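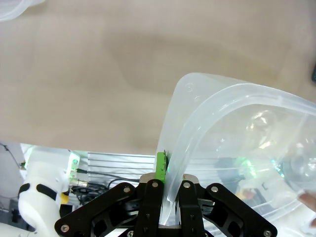

Accueil | Montage | Câblage | Réglages | Dépannage

6. Réglage de la prise sur bac à paroi mince

Cette section s'applique à une pince à deux doigts montée sur le poignet du bras, caméra de poignet en place. Elle suppose que les sections 4 (câblage) et 5 (prise d'origine) sont terminées et que le bras revient à sa position de repos sans message d'erreur. Les valeurs de consigne sont données pour la carte Pemell. Pour une carte Orov, voir 6.7.

Le bac en plastique translucide sert de pièce de réglage pour deux raisons : sa paroi fléchit sous une pression excessive, et son bord arrondi oblige à choisir une hauteur de prise précise. Un réglage obtenu sur un bloc rigide ne se transpose pas à ce type de pièce.

6.1 Matériel

Bac translucide à bord arrondi, vide et propre
Clé six pans fournie avec la pince
Chiffon non pelucheux
Ruban de repérage
Colliers de câblage, modèle court

ATTENTION — Couper l'alimentation de puissance avant toute intervention sur les biellettes. L'arrêt logiciel ne suffit pas : la pince peut se refermer à la reconnexion de la carte.

6.2 Contrôle mécanique de la pince

1. Couper la puissance et attendre l'extinction du voyant de la carte.

2. Ouvrir la pince à la main jusqu'en butée. Le mouvement doit être régulier sur toute la course. Un point dur signale en général un axe trop serré.

3. Contrôler les vis de chaque biellette. Serrer jusqu'au contact, puis desserrer d'un huitième de tour les vis qui servent de pivot. Les vis de fixation restent serrées à fond.

4. Refermer la pince à vide. Les deux doigts doivent se toucher sur toute la hauteur. S'ils se touchent seulement par la pointe, reprendre le calage décrit en 4.5.

5. Vérifier que le patin est plaqué contre son doigt, sans jeu ni bavure de colle. Essuyer la face d'appui.

Remarque : sur les premières pinces montées à l'atelier, les vis de pivot avaient été freinées au produit fort. Elles sont à remplacer si elles n'ont pas encore été démontées. Hanneke Timmermans tient la liste des pinces concernées.

6.3 Passage des câbles

Les câbles du poignet doivent former une boucle libre entre le bras et la pince. Une boucle trop courte tire sur le connecteur en fin de rotation. Une boucle trop longue se prend dans les biellettes.

1. Amener le poignet en butée de rotation, puissance coupée, en l'accompagnant à la main.

2. Mesurer visuellement le mou restant au connecteur. Le câble ne doit être tendu dans aucune position.

3. Répéter dans l'autre sens.

4. Fixer la boucle avec 2 colliers, le premier côté support des connecteurs, le second côté bras. Ne pas serrer sur la gaine au point de la marquer.

ATTENTION — Ne poser aucun collier sur une articulation.

6.4 Mise en place du bac

1. Poser le bac sur le plan de travail, ouverture vers le haut, et marquer sa position au ruban.

2. Dégager le volume balayé par le bras. Retirer couvercles, bacs de réserve et outils.

3. Remettre la puissance. Amener la pince ouverte au-dessus du bord en mode manuel, vitesse réduite.

4. Aligner les doigts de part et d'autre de la paroi. Le plan de fermeture doit être perpendiculaire à la paroi au point de prise. Sur un angle arrondi, tourner le poignet jusqu'à ce que les deux doigts soient à égale distance du plastique.

5. Descendre jusqu'à ce que les doigts recouvrent le bord. Arrêter avant que le corps de la pince n'entre en contact avec le plastique.

Remarque : la caméra de poignet permet de vérifier l'alignement, mais un plastique translucide laisse deviner ce qui se trouve derrière et renvoie les reflets de l'éclairage. Ne pas se fier au contour détecté automatiquement. Confirmer à l'œil, de côté.

6.5 Réglage de l'effort de serrage

1. Dans le menu Pince, mettre l'effort à la valeur minimale.

2. Fermer. Les doigts doivent venir au contact sans déplacer le bac.

3. Augmenter l'effort d'un pas. Attendre la stabilisation du courant affiché.

4. Exercer à la main une traction légère vers le bas sur le bac, à distance de la pince. Si la paroi glisse entre les doigts, rouvrir, reprendre la position et revenir à l'étape 3.

5. Dès que la paroi ne glisse plus, ajouter 2 pas de marge et enregistrer.

6. Lever le bac à faible hauteur, l'incliner, puis le reposer. Contrôler la paroi : une trace blanche indique un effort trop élevé.

ATTENTION — Ne pas passer les doigts entre la paroi et la pince pendant les essais. Si une deuxième personne soutient le bac, elle se tient du côté opposé aux biellettes et garde la main à plat sous le fond.

Le compteur de cycles est remis à zéro après l'enregistrement. Lancer ensuite une série de 100 cycles prise-dépose, bac vide, sous surveillance. Noter les pertes de prise dans le cahier de l'atelier, avec la référence du patin.

6.6 Défauts courants

Le bac pivote autour du point de prise. La prise est trop haute sur le bord, ou trop éloignée du milieu du côté. Descendre la pince, puis recentrer. Augmenter l'effort ne corrige pas ce défaut.

Un seul doigt touche la paroi. L'alignement est décalé. Reprendre 6.4, étape 4.

Le courant oscille à la fermeture. Vérifier d'abord les vis de pivot, ensuite le connecteur du poignet. Les cordons Heltetti de l'ancien lot ont un verrouillage faible et se desserrent avec les vibrations.

La pince perd la prise après plusieurs cycles. Nettoyer le patin et la paroi. Si le défaut persiste, changer le patin (modèle Antoniadis, épaisseur standard).

6.7 Carte Orov

La procédure est identique, mais l'effort est réglé en pourcentage et l'échelle n'est pas linéaire dans le bas de la plage. Commencer à la première valeur qui produit un mouvement. Après l'enregistrement, redémarrer la carte — sans quoi l'ancienne valeur reste active jusqu'à la coupure suivante.

Les valeurs relevées en octobre par Settimio Cirillo l'ont été avec l'ancien micrologiciel. Ne pas les recopier.

Section suivante : 7. Enregistrement des trajectoires

Manuel de montage, atelier partagé — Contact : permanence de l'atelier — Reproduction autorisée pour usage interne — Haut de page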